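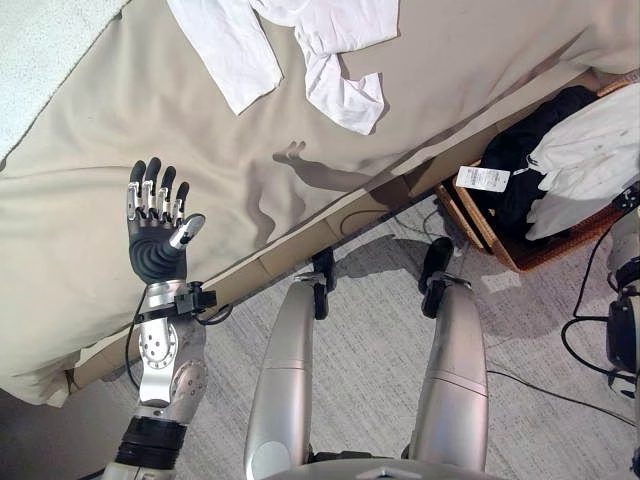

Muvwood's Pledge on Abusive Comments Leaves Out the Hard Part, Parents' Group Says

For release Wednesday

The Flutitz Parents' Network said today that it does not accept the new "kinder comments" pledge from the neighborhood website Muvwood as an answer to months of complaints from immigrant families. The network is asking the company to publish its removal records and to say in plain terms who reads reports of racist abuse, and when.

Muvwood hosts local discussion pages for Flutitz and the towns near it. Its pledge, posted last week, promises "a warmer space for every neighbor." It runs to two pages. The word "racism" does not appear in either of them.

"I read it twice because I thought I had missed a page," said Henrike Fuchs, spokeswoman for the network. "There is a lot in it on tone. A mother who has been told to go back where she came from is not complaining about tone."

The network began keeping its own log in January, after a school choir notice on the Flutitz page drew a long string of insults aimed at children with African and Asian family names. Members saved each comment, reported it through the site's own form, and wrote down the reply, if one came. The log now holds 2,177 comments. Muvwood has said that it reviews "the great majority" of reports within a day. It has not said what share of the reviewed comments come down, and two written requests for that number have gone unanswered.

Lwazi Le Roux, who keeps the log, said the company's wording deserves a close look.

"Reviewed can mean that someone opened it and closed it again," Le Roux said. "I have replies that say 'reviewed, no action' under comments I would not read out loud in this room. If those are part of the great majority, then the figure tells us very little."
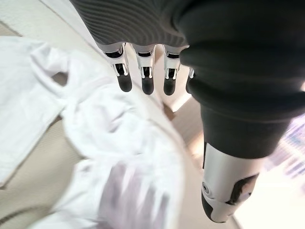
The network also questions the outside check that Muvwood has announced. The work is to be done by Mekonnen, a consulting firm that already advises the company on advertising. Under the published terms, Mekonnen will look at 2,000 comments picked by Muvwood and send its findings to Muvwood, which will decide whether to release them.

"They may do careful work, and I have no reason to say otherwise," said Ludger Engelhardt, the network's legal adviser. "But the company chooses the comments, pays for the reading and keeps the report. I would like to know which part of that is outside."

Families who have been targeted were not asked for their views before the pledge went up. Sugeng Mandagi, whose daughter sings in the choir, said he learned of it from a banner on the site.

"It asked me to be a good neighbor," Mandagi said. "I clicked it away. The comment with my daughter's name in it was still there underneath."

The network is asking Muvwood to:

Publish monthly figures for reports received, comments removed and comments left up, with the reason given in each case.

Let someone with no business ties to the company choose the comments to be checked.

Close comments on posts about children when abuse starts, and keep a copy of what was removed for families who want to go to the police.

Muvwood has offered a meeting. The network will attend, and has asked that minutes be taken and shared with members.

Press contact: Henrike Fuchs, Flutitz Parents' Network. Calls are returned on weekdays until 5 p.m. Reporters may read the log in person by appointment; names of children are blacked out.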